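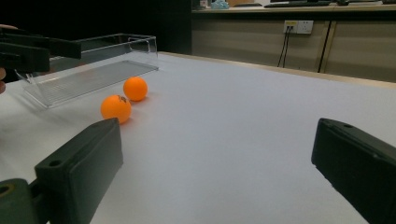

Hi all — back from the open day at Whitlock, and I promised a report, so you're getting one while my feet still hurt. The Tevunix people had the front half of the room and I planted myself there for most of the morning. Their station was a white table, two orange ping pong balls and a clear box tipped on its side, with the hand-held grippers we've been arguing about on this list since forever. I loved it! You could stand close enough to see the screw holes in the fingers, and they let anybody who asked have a turn.

On 4/20/26 somebody from the Jadholm group wrote:

> Is it worth the drive for those of us who only care about the hand-held stuff? Last time it was all slides. Also, did they ever say how many demos they record for one task? I heard 2,000 and that sounds like a lot of ping pong.

Yes, worth the drive. Slides lasted 7 minutes (I timed it, sorry) and then it was all hands on. As for the number, the woman at the table told me 1,637 for the ball task so far, and they'd like to get to 2,000 before they move on to anything with a lid. 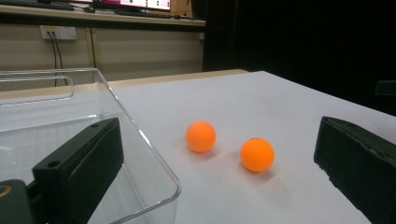

I got 30 tries in before I gave up my spot. A ball is a mean thing to pick up with two flat fingers — squeeze a bit off center and it shoots away across the table, and then you're crawling under it in front of strangers. My wrist was sore by lunch. I asked if they'd thought about a smaller handle and got a "maybe in the next batch."

Flurkar had the other corner, with a sorting arm that was down for most of my visit, so I can't tell you much. If anyone caught it running, please post!

Parking is behind the building, by the way, and the side door sticks. I've got a spare program if the Jadholm folks want one, just write me off list.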